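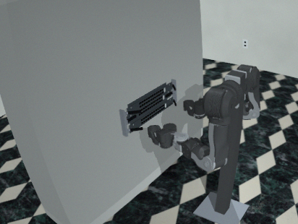 Week 6 – Where to put the motel: location, walking distance and what guests forgive

June. Notes by the unit coordinator, Regional Accommodation Management

Readings for this week are the Tulletville case pack and the second half of the Kirencombe visitor survey. If you only have time for one, do the survey. It's shorter and the people in it are angrier.

1. What "close to town" means

Every motel in the world is close to town. Some are close to the next town along. The trouble with the word is that guests don't measure distance the way a map does. They measure it in shoes, luggage, hills and whether there's a footpath.

In the Kirencombe survey, guests were asked how far they'd happily walk to dinner. The usual answer was fifteen minutes. Then they were asked how far they had walked to dinner, and the usual answer was that they'd driven. Keep both answers in mind when you write your assignment. People book on the first one and review on the second.

A flat 500 metres along a waterfront counts as "on the doorstep". The same 500 metres beside a highway, in the dark, past a tyre yard, counts as "a bit out of the way". Same distance, different star rating.

2. The Tulletville case

Tulletville has two motels of interest to us. The first has 22 rooms and sits one street back from the main shops. The second, the Salazar, is out past the showground, with bigger rooms, better beds and a view of paddocks going off in a direction most people would call scenic.

For years the Salazar described itself as "minutes from the centre". It didn't say how many, or in what. Reviews mentioned the walk more often than the beds, the breakfast and the pool put together. The owners' first response was to repaint the pool.

The second response was better. They took the word "minutes" off the website and put up a plain line: "We're a 35-minute walk from town, or a short drive. Parking is free and there's plenty of it." Bookings from people without cars dropped, as you'd hope. Complaints about the walk dropped further. Average length of stay went up a little, and we'll argue in the tutorial about whether the new wording had anything to do with that. (Some of you will blame the wording. Some of you will blame the new bypass. Both camps should bring evidence.)

3. Which guests care, and when

Overnight drivers care about the turn-off. They arrive at 9 pm, want a park outside the door and will be gone before the bakery opens. Town could be on the moon.

Weekend couples care about dinner, and about getting home from dinner after a bottle of something local. For them the walk is part of the product.

Families care about the nearest playground and the nearest chips. Don't overthink families.

Work crews care about an early breakfast, somewhere to put the ute and a laundry that isn't already full of another crew's socks.

Event guests are the awkward ones. When Prarkora holds its food and wine weekend, every room within an hour's drive sells, and for two nights location stops mattering altogether. Owners then look at their June figures and conclude that location never matters. Please don't be that owner in your assignment. I've marked a lot of that owner.

4. Describing location honestly

Things that work:

– Walking time in minutes, checked by someone who walked it, at an ordinary pace, preferably not the fittest person on staff.
– Naming the hill, if there's a hill.
– Saying what is on the way. A bridge, a park, a long bit of nothing.
– Saying whether the path is lit.

Things that don't:

– "Stone's throw". Depends who's throwing.
– "Central to all attractions", in a town with one attraction.
– Maps with the motel drawn in bright red and the town centre quietly moved towards it.

5. For the tutorial

Pick a motel you've stayed in and find its own description of where it is. Walk the route if you can, or trace it on a map if you can't. Write no more than a page on the gap between the two. If there's no gap, pick another motel, or hand in a very short page.

The site visit form is on the unit page. Fill in the section on noise even if you think the place is quiet, and say what time of day you were there. Last year's group rated a railway motel as peaceful at 11 am and were surprised by the reviews.

Next week: breakfast, and why it costs more than you think. Bring a calculator.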